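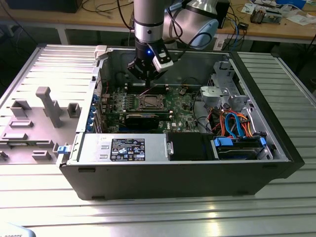 Memory order in an old Dell tower, slots on both sides of the socket

Posted by Nikola Wysocka in Desktops and Workstations

I picked up a used Dell workstation in October to use for photo editing. It came with no processor and no memory. The seller said it was working when it was pulled from an office, and I have no reason to doubt him.

I have the side panel off and the case lying flat. The memory slots are in two rows, one on each side of the CPU socket. My last computer had all its slots together on one side, so I don't know how to fill these. I bought 2 sticks of 8 GB each, same brand, same speed. Do they go next to each other in one row, or one in each row? I would also like to know if I should put the processor in first or the memory first. I have never installed a processor, and the bare pins make me nervous.

The service tag sticker is worn, and I can only make out 3769 at the end, so I haven't been able to look up the manual.

3 replies

Hala Boutros

Processor first. With no memory in the way you have more room for your fingers, and you can see the socket from both sides.

Do not touch the pins. Lift the lever, open the metal frame, and hold the processor by its edges. There is a small triangle on one corner that matches a mark on the socket, and notches on the sides that only line up one way. Lower it straight down. Don't slide it and don't press on it. If it is sitting flat, close the frame and push the lever down. The lever takes more force than you would expect and it may creak a little.

For the memory, look at the clips at the ends of the slots. On a lot of Dell boards the slots you fill first have white clips and the others have black ones. If yours are all the same color, look for tiny printing on the board beside each slot, something like DIMM1, DIMM2 and so on. Two matching sticks normally go in 1 and 2, which may be across the socket from each other.

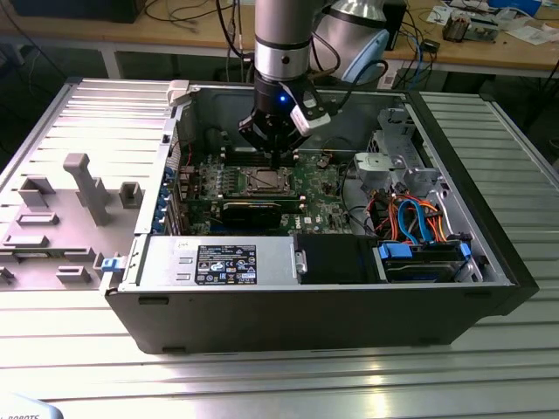 Before you push a stick in, open the clips and check the notch in the bottom edge against the key in the slot. Press on one end until it clicks, then the other. Keep the power cord out of the wall the whole time, and touch bare metal on the case before you pick up any part.

You will need thermal paste and a cooler that fits the socket. You didn't mention a cooler. Don't turn it on without one.

Iara Pereyra

just try it one way and if it beeps try the other way, thats what I did with mine. took me 46 minutes to find the right slots but no harm done

Yasmine Shawky

Check what type of memory the board takes before you open the package. Many of these workstations want registered ECC sticks, and ordinary desktop memory won't start up in them even when it fits the slot. I had to return a pair for that reason. The shop took them back, but I paid the shipping.

The model number is usually on the front or the side of the case as well as on the tag. Post that and the exact processor you bought, and someone can find the right page of the manual for you.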